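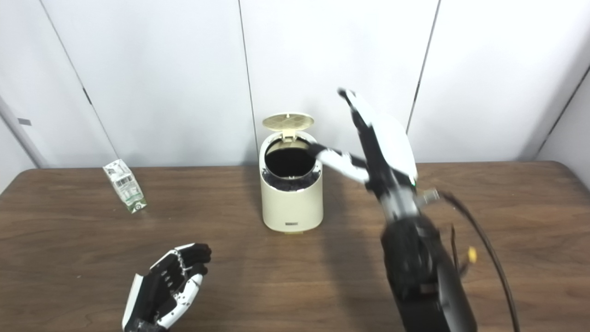

Babar Naqvi wrote on 11/05/2023:

> I've read the whole thread on tabletop bins and I still don't get it. We have a perfectly good can under the sink. Why would I put garbage on the table where I eat? And if I did, why would I want one with a lid, when the thing holds maybe three tea bags and a napkin? Tanveer keeps saying it changed the kitchen. Changed it how? Also, where do people put drink cartons? My kids leave them on every flat surface in the house and I don't see a bin the size of a coffee can fixing that.

Babar, you are asking the right questions in the wrong tone, so I'll answer them in order.

Why on the table: the can under your sink is nine steps and a cabinet door away, and nobody under the age of thirty is going to make that trip for a straw wrapper. I've lived with my family for a long time and I've stopped expecting it. Ours sits in the middle of the table between meals and moves to the counter when there's company, except when I forget, in which case the company gets to use it too.

Why a lid: onion skins. Also my mother-in-law. A flip-up lid lets you leave it standing open while you're peeling or opening mail, then close it and pretend to be a household with standards. I had a Zulero with a swinging lid before this one and it was awful. You had to push your hand in past the flap, and the flap always had yogurt on it. I gave it to my brother, who keeps batteries in it.

Cartons: you're half right. The little juice and milk ones do fit in a small bin, one or 2 at a time, if they've been squashed first. Lying down on the table they take up a place setting. Get the kids to drain them, fold in the top corners and flatten them, and then argue with your town about whether they go in recycling. Mine takes them, yours may not. Ask before you rinse 25 of them like I did, in the sink, on a Sunday sort of mood, for no reason.

Liners are the part I'd warn you about. The ones sold for this size cost more per bag than the garbage is worth. I use black bags off a Kwak roll from the discount place, too big by half, with the extra bunched down around the rim. It looks like a bin wearing a sweater. If you want it neat, fold the extra over the outside and put a rubber band under the lip, but then the lid may not shut all the way, and you're back to the onion problem. Line a dark interior with a white bag once and you'll see every coffee drip. Use black.

Empty it every night. This is the rule I break the most, and I can tell you that banana peel gets ambitious by the second morning.

I don't know that it changed the kitchen. Tanveer also said that about the Bavar dish rack and he's since sold it. But I pick up fewer wrappers than I did in the spring, and the big can gets emptied less often, and those were my only two complaints apart from the people.

If you want to try before buying, the Sullositz swap table usually has a small one. Check the hinge. They go first, and a lid that won't stay up by itself means you need three hands to throw out an eggshell.

Does anyone have a fix for coffee grounds that isn't "drink tea"?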